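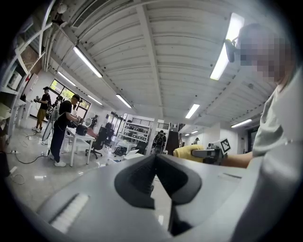 11th March

Adhesive peel work, continued from the last book. Substrate is the Taltham sheet, batch 2, cut into strips along the roll direction. Daniyal cut the set and marked the lead end of each strip in pencil. Wipe with isopropanol, leave 15 minutes, then bond. Same press weight as before.

Jana tape first. Peel at 90 degrees, slow speed. The trace climbs, holds flat for most of the strip, then drops at the far end where the backing lifts early. I discard the first and last part of each trace and average the middle. Maham Usmani wants the whole trace kept in the file even if the ends are not used. Agreed. Raw files are saved under the strip number, no renaming.

Naqvi tape next. Much less even. The trace saws up and down with a regular pitch, which looks like stick-slip. Dropping the speed one step made the teeth wider but did not remove them. Residue on strips 4 and 7, none on the others. Strip 11 tore at the clamp and is excluded. The tear started at a nick in the edge, so I put that down to cutting and not to the tape. New blade fitted before the next set.

Zero drift on the load cell is still there. Left it unloaded over lunch and it had moved when I came back, same direction as last time. For now: zero before every strip and write the value in the margin. It was last calibrated in September. Daniyal thinks the connector is the problem – he reseated it and the reading jumped, then settled. Not convinced either way. Will swap the cable before touching anything else.

Surface prep question. Half of the spare strips were abraded with 400 grit, wiped, and bonded with Jana tape. Peeled two so far. Both came out higher than the plain wiped strips, but two is not enough to say anything and I pressed them by hand. Repeat with the roller.

Brivetti primer has a skin on it. Strained a little into a clean jar and it brushed out without lumps, but I would not trust numbers from it. New can requested. No primer results until it arrives.

To do:
cable swap, then an hour of zero readings with no load
rest of the abraded set, roller only
Naqvi at the lowest speed, fresh blade strips
ask Maham which clamp faces she used on the earlier set – mine are the rubber ones

Strips from this set are in the flat drawer, bonded side up. Please don't stack them.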